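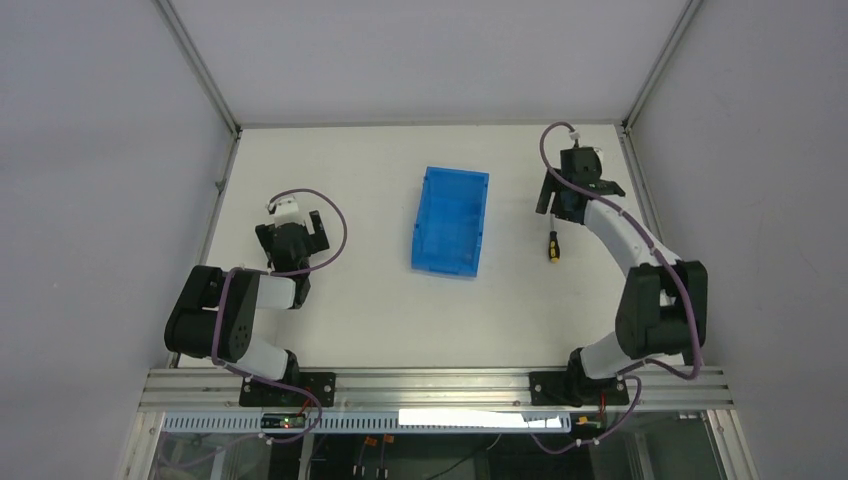
1/ Everybody wants to tell me that teaching a robot by hand is the easy part now. You hold the controls, you do the job, the robot copies you. I've been at it all week at Brestcombe and I have notes.

2/ The job we picked: screwdriver goes in the blue bin. A four-year-old does this without being asked (well, with being asked). The sales deck from Kekum calls it "a starter skill." Fine. Let's see how the starter skill goes.

3/ First complaint. The person driving is the one doing the thinking. When I steer the arm over and close the fingers on the handle, I've already decided where to grab, how hard, and which end matters. None of that gets written down. What gets written down is where the joints went.

4/ So you get a recording of my decisions with the decisions taken out. Zihan Gu says the network fills those back in if you give it enough runs. Maybe! I asked how many is enough and got "some 2,000" and a shrug. The log says 2,319. I'm still waiting to be impressed.

5/ Second complaint: the wrist view. People talk about it as if it solves everything. It's great for seeing whether you've got both fingertips on the handle. It's a lot less great for knowing where the bin is.
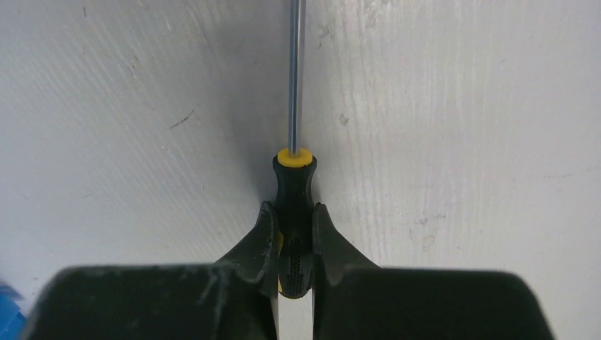
6/ Third complaint, and this one's on us humans. No two drivers grab the same way. I go for just under the neck. Zihan likes it farther down, by the end. Average those two and you get a grab neither of us would make.

7/ "Just have one person do all the demos." OK, and then you've taught it one person's bad habits. I wiggle before I close the fingers. Guess what the trained version from Tuesday did. It wiggled. It wiggled over bare table, too.

8/ I'll give it this much: steering by remote beats writing the motion out line by line. I did that for 11 months at Saliba and I don't miss it. New people here are moving the arms within six minutes. Driving is easy. I just don't think driving and teaching are the same job, and the brochures keep mixing them up.

9/ The number I want from any vendor, Galtau included: turn the screwdriver sideways, move the bin over a hand's width, change nothing else, and tell me how often it still works. I've asked three times. I keep getting a video with music on it.

10/ Back on the controls Monday, handle pointing the other way. I'll post the misses along with the hits.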